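Small Trips With a Small Child: What Parents Pack and What They Need

Student project report, Pichler course in Family Studies, Zidthorpe
13 Aug 2019

Shares 148 | Comments 3

1. Why I chose this topic

My sister has a son who is one year old, and every outing with him begins with a long discussion at the door. I wanted to learn if other families in Zidthorpe have the same experience when they go out for half a day.

2. How I collected the answers

I put a short form in the parent group Sendside, which has 800 members. The form was open during January, and 148 parents answered it. They wrote where they went, what they carried and what they missed. I also joined 3 families on a walk to Privau, the park by the lake.

In winter many parents do not plan the trip before the same morning. They look at the weather, the child has slept well, and they go. The bag is then packed in a hurry, and the second set of clothes is forgotten more often than the food.
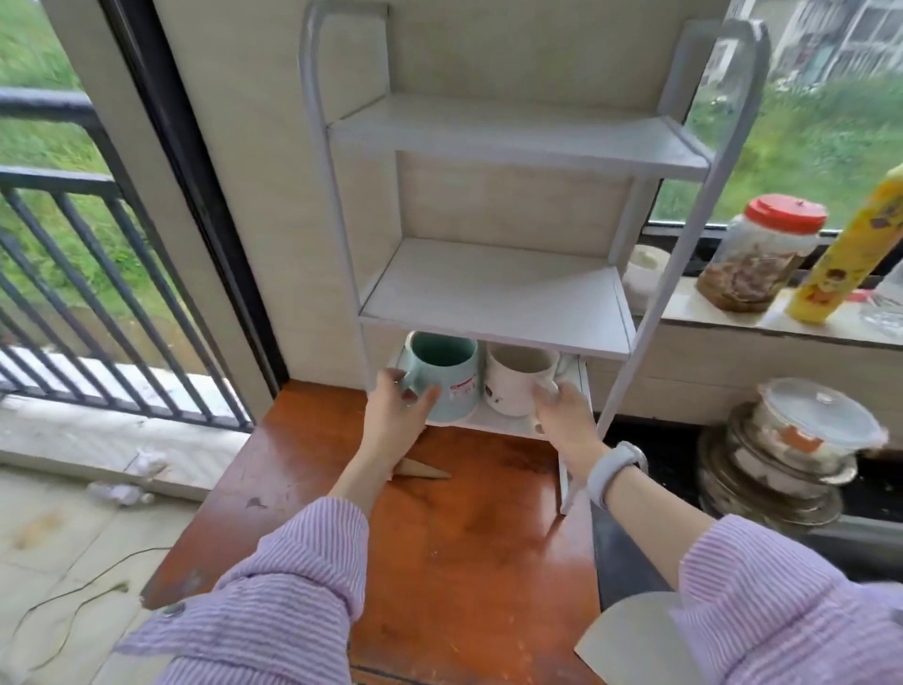 3. Results

The thing most often missed was dry socks -- I had expected diapers. Parents of a first child carried more than parents with two or three children, but they also turned back home more often. One mother wrote that she walked only 500 meters and considered it a good trip.

4. Problems with the study

The members of Sendside are mostly mothers, so fathers are few in my answers. I should also have asked the age of the child in months. "Under two" is too wide, because a baby in a carrier and a child who runs need different things.

5. Further work

I would like to repeat the form in summer, with a question about shade and drinking water.

Share this | 3 comments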